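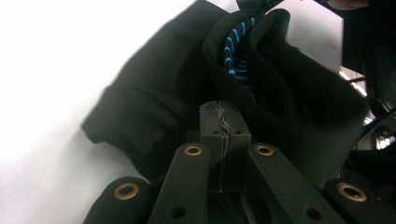

Gøran Hellström asks whether a hooded sweatshirt should be folded with the hood inside or outside, and whether it matters once the drawer is closed.

Thank you for the question. It matters a little. The Hindance Clothing Library receives more questions about hooded garments than about any other item, and this thread sets out the practice we follow in our folding room. It replaces the short notice posted at the counter in March.

Before any fold is made, check what is inside the garment. Dark outer layers are often taken off together with the shirt worn beneath, and the two arrive as a single bundle. Look into the neck opening and down each sleeve. Separate the pieces and treat them as two items.

Black fabric hides a great deal. A dark T-shirt inside a dark sweatshirt can go through intake, storage and lending without being noticed. Stripes or a bright lining help, and a plain dark layer has to be found by touch. Please run a flat hand through the body of the garment from hem to neck.

Empty the pockets at the same time. The front pouch of a sweatshirt is open at both ends and tends to hold tissues, receipts and coins. Borrowers remain responsible for items left behind, but the library keeps found articles at the counter for 2 weeks.

Turn the garment right side out. Sleeves pulled off in a hurry are usually half reversed, with the cuff caught somewhere near the elbow. Reach in from the shoulder, take hold of the cuff and draw it through. Pulling from the outside stretches the ribbing.

Close the zipper, if there is one, to within a hand's width of the top. A fully open zipper lets the two front panels slide apart during folding. A fully closed one makes the hood stand up and resist being laid down.

Lay the garment face down on a clean, light surface. The library recommends a white or pale table for dark clothing. Lint, loose threads and small tears are easier to see along the edges, and the outline of the garment is plain even when the fabric itself shows little detail.

Smooth from the center outward with the side of the hand. Shoulders first, then the body, then the hem. There is no need to press hard. Fleece and brushed cotton hold a crease made under pressure and will show it when the garment is next worn.

Now to Mr. Hellström's question. Our practice is hood inside. Fold the hood down flat over the back, so that its point lies between the shoulder blades. The sides and sleeves are then folded across it and hold it in place.

Hood outside is acceptable for garments kept on an open shelf, where staff need to see at a glance that a hood is present. The stack will be less stable. We limit such stacks to 5 garments.

Fold one side in toward the center line and bring the sleeve straight down along the body. Repeat on the other side. The sleeves should lie parallel and should not cross. Crossed sleeves produce a lump in the middle of the bundle, and every garment placed on top will lean.

Bring the hem up to the middle, then fold once more to the neckline. Turn the bundle over. The front should be uppermost, with the size label accessible by lifting the top edge.

Drawstrings are tucked inside the neck before the last fold. Do not knot them. A knotted cord catches in the drawer runners, and the Pretorius cabinets in our main room are particularly unforgiving in this respect.

A follow-up from Béla Vincze, who prefers to roll: is rolling permitted?

It is permitted for travel and for deep baskets. The method is the same as far as the sleeves. From there, roll from the hem toward the neck, keeping the edges even. We do not roll garments over 600 grams, as they spring open and take up more room than a flat fold.

A reader also asks about rolling up the cuffs before storage. Please do not. A turned cuff leaves a ridge in the ribbing, and the sleeve then appears shorter than it is when the next borrower tries the garment on. Unroll cuffs fully and smooth them flat.

On hanging. Hooded garments may be hung for a short time after steaming. We do not hang them for storage. The weight of the hood pulls the neckline backward, and knitted shoulders take on the shape of the hanger. Coats and lined jackets are a separate matter — they are hung, closed to the collar, on broad wooden hangers.

On damp garments. Anything that feels cool or heavy at the seams goes to the drying rack before folding. The double layer of the hood and the corners of the pouch are the last places to dry. Check these even when the rest of the garment is ready.

On lint. Dark clothing is brushed after the first smoothing and before the hood is laid down. Brush in one direction, from the neck to the hem. Sticky rollers may be used on cotton but are kept away from brushed fleece, where they lift the surface.

For labeling, staff use the Flemeo card tags, placed inside the neck and never pinned through the fabric. The tag shows the size, the item number and the word HOOD where applicable. Tags written in pencil are preferred, since sizes are occasionally corrected after measuring.

Households with limited drawer space may find it useful to file folded garments upright, spine upward, in a single row. One standard drawer in our Skulley units takes 9 adult sweatshirts filed in this way. The row should be snug enough to stand and loose enough that one garment can be removed without disturbing its neighbors.

Returned items need not be folded to this standard. Borrowers are asked only to empty the pockets, separate any layers and turn the sleeves out — the remainder is done by staff in the folding room.

Questions on scarves, gloves and other small knitted items will be taken in a separate thread. Replies to this one remain open until the counter closes at 5.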